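Chapter 6
Looking After the Gripper

In this chapter you will learn:
how to clean and check the fingers of a two-finger gripper
how to set the grip width and the grip force
when a finger must be changed, and how to write it in the cell log

The cell in our training workshop in Muvstead is small. It has one arm, one gripper, one table and a wrist camera. In Chapter 5 we taught the arm its positions. Now we come to the part of the cell which needs the most care and usually receives the least. The arm can run for years with little attention, but the fingers touch something in every cycle, and they wear.

When I began to work with Oratile Zwane on the Lododska line, she gave me a notebook and asked me to write down each stop of the machine. After 1000 cycles I had a long list. Most of the stops I had called "program error". She read the list, took a cloth, cleaned the fingers and started the same program again. It ran until the evening. I still teach from that notebook.

6.1 Before you touch the fingers

Put the cell in manual mode and bring the arm to the service position. Press the emergency stop. If your gripper works with air, close the valve and let the pressure out – a finger can still move when the controller is off. Do not hold a finger open with your hand.

Wipe both inner faces with a dry cloth. Look for dust, glue and small chips of wood. Then check the fastening screws. In our cell this is done every 100 cycles during the first week after a change of fingers, and later at the start of each shift.

6.2 Setting the grip

We practice with the parts of a wooden toy cart, because they are light and their shapes are not all the same. A thin disc is a good test. If the fingers are not parallel, they hold the disc at one edge only, and it turns in the grip when the arm moves. The disc should stand at 90 degrees to the table.

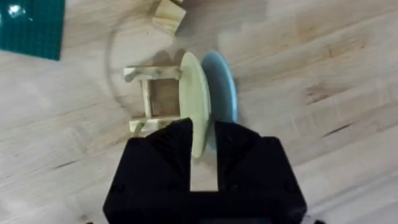
Start with the lowest force and increase it in small steps. After each step, lift the part a little and put it down again. Stop at the first value where the part does not slip, and write this value in the log together with the part name. A higher force will leave marks on soft wood and will wear the finger faster.

Our two sets of fingers, Urker and Odoi, do not need the same value for the same part. For this reason the log has one page for each set. The spare set is kept in drawer 2811, with its screws in a closed bag.

6.3 When to change a finger

Change both fingers together, even if only one looks worn. A new finger beside an old one will not close parallel, and you will have to repeat the setting from Section 6.2 anyway.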